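Skin pads, black thread and the patience for a square knot

Vibeke Bech has a coffee in one hand and a tray in the other, and she is already talking when I come in. Suture practice at the Hestham skills room, August, a little after 2 in the afternoon. She has taught stitching here for 14 years and she does not slow down for visitors.

"Put your bag anywhere. Not there."

First question, the pads. Why so pale? She shrugs. "People get hung up on color. I care about the surface. It should have a bit of grain to it, like skin. And it should shine when it's wet. You learn on dry stuff, then the first wet one, you're lost."

The red goes on round the cut. Just stain, she says, but it changes how people behave. They rush. They stop looking at the edges and start looking at the red.

"Everybody does it. I did it. You have to find the line again, the little crease, and work from that."
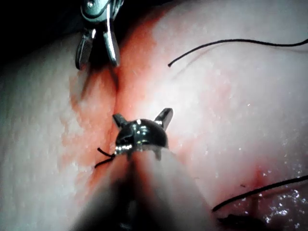 On thread

Black, always black for teaching. Bech tried a paler one years ago, from a supplier in Lund, and gave up within a week. "Couldn't see a thing. I was on my knees with a lamp."

Her big complaint is length. Students leave the tail too long, it wanders, it loops round whatever is near. Then they pull the wrong strand. She wants you to know, at every moment, which end is the long one and which is the short one. If you can't say it out loud, stop.

"I ask them in the middle of a throw. Which one's that? And they look at me like I've asked for thier bank details."

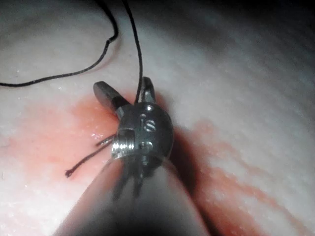
She learned from Elínborg Briem, who made her tie the same knot all winter on a strip of upholstery foam from Walurwood. No cutting, no wetting, just knots. Bech kept a tally in a notebook and stopped at 2,682. Why there? "Ran out of notebook."

Does she make her own students do that? No. Well, sort of. She tells them 2,000 and hopes for half.

What makes a good one, then. She puts the coffee down for this. Small. Tight enough to bring the edges together, and then leave it alone. Pulling harder is the beginners mistake, the skin puckers and you've made a worse scar than the cut would have. Tails short but not so short it slips. She would take one decent knot over a whole row of bad ones, and she marks that way too.

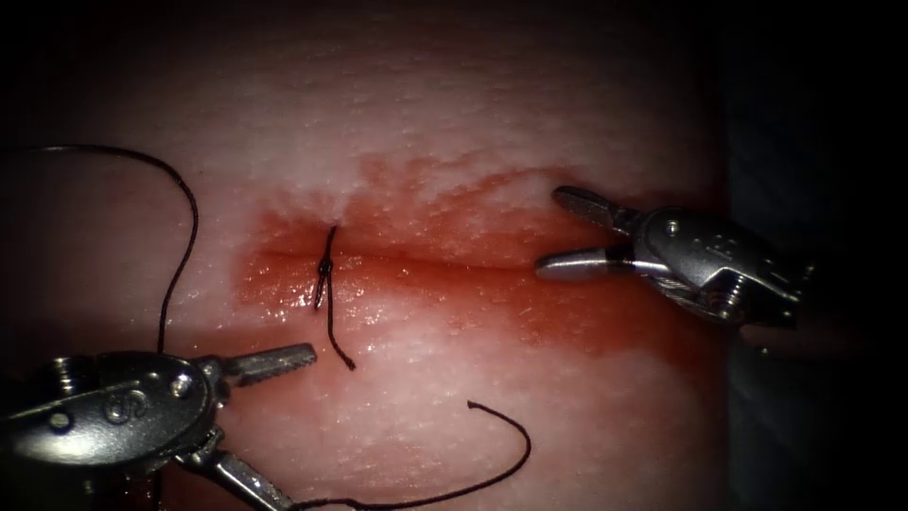 Hjalti Mikkelsen, one of this year's group, puts his head round the door to ask whether he can redo his from the morning. She says yes before he finishes. "He's fine, he's just fussy. Fussy is good."

And the used pads? They get rinsed and go again if there is enough clean surface left. A new cut goes well away from the old one. When there's no room left they go in the bin, and she orders more, and complains about the price.

I ask if she ever gets tired of it. Long pause, the only one all afternoon.

"Of the ordering, yes."

Then she is up again, looking for her scissors. They are under my bag.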